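To: cell-maintenance list
From: Technical Office, Prullavon
Date: 1/19/21
Subject: Re: Station 4, finger mounting and opening check after refit

Dear colleagues,

The Technical Office thanks the Ó Gríofa site for its message, the relevant part of which is quoted below. The reply is sent to the whole list as the Fernari site is preparing to carry out the same work.

> We have refitted both hand-held grippers at Station 4 in
> accordance with the procedure issued in November. The left
> unit closes fully. The right unit closes, but the opening
> reading on the screen stops at 202 counts when the trigger
> is released, where the sheet gives 300. Should we adjust
> the stop, or is this a matter of the stored zero? We would
> also be glad to know whether the cables are to be fixed
> to the table edge or left to hang.
>
> The station log stands at 3,633 cycles for this pair.

The stop should not be adjusted. A reading that is short at the open end, on a unit that closes correctly, generally means that the zero was stored while the fingers were not fully home. The November procedure is unclear on this point and will be corrected at the next issue. Until then, sites are asked to work in the order given here.

1. Seat the operator at the near side of the table with both units in the hands, in the normal working position. The check is not to be made with the units lying on the table, as the weight of the body then rests on the fingers.

2. Confirm that the top plate on each unit is secure. The plates on the left and right units are not interchangeable. If a plate has been removed for any reason, the whole of this check must be repeated for that unit.

3. Lead each cable down past the hand and over the near edge of the table. Cables are to hang freely. They are not to be fixed to the table edge or to the side brackets, and they must not cross one another in front of the operator.
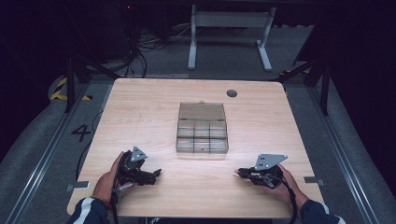
4. With the station powered and the recording software closed, squeeze each trigger fully and hold it. Store the zero while the trigger is held. Do the left unit first and the right unit second, so that the entries in the log follow the same order at every site.

5. Release the trigger and allow the fingers to open under their own spring. Do not pull them apart by hand. Read the value on the screen and enter it on the sheet.

A unit which now reads 300 may be returned to use. If the reading is still low, the finger screws should be slackened by a quarter turn, the finger pressed back against its seat and the screws tightened again, working from the rear screw to the front. Steps 4 and 5 are then repeated.
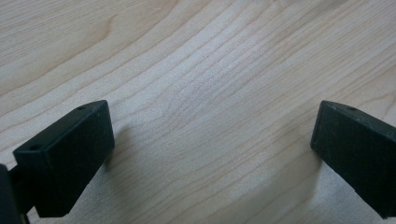
Sites have asked in the past whether the two fingers of a unit need to be replaced together. They do. A new finger running against a worn one will give a correct reading and a poor grip, and the fault is then difficult to trace. Fingers should be changed as a pair, and the date of the change written on the bag in which the old pair is returned to the Technical Office.

Light scuffing of the finger sides is normal and needs no action. A finger should be withdrawn if there is a crack at a screw hole, if the gripping face is no longer flat when tested with a straight edge, or if it can be rocked by hand after the screws have been tightened.

The camera view is to be checked last. Open each unit fully over a clear part of the table top and compare the live view with the reference print held at the station. Both finger tips should be visible and at much the same height. Should one tip stand clearly higher than the other, the camera mount has turned and must be reset before any recording is made. 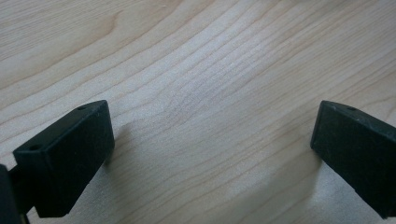 Cleaning is to be carried out with a dry cloth only. Solvent wipes must not be used on the fingers or near the camera. The table top may be wiped with a damp cloth at the end of a shift, provided that the units have first been returned to their rest.

The Ó Gríofa site is asked to repeat the check on the right unit as set out above and to send both readings to this list. If the value remains at 202 after the screws have been reseated, please withdraw the unit and request an exchange from Tososport, who hold 24 tested units for the three sites. The left unit may remain in use in the meantime for single-handed work.

The Fernari site should await the corrected issue before beginning its own refit.

Yours faithfully,

Technical Office
Prullavon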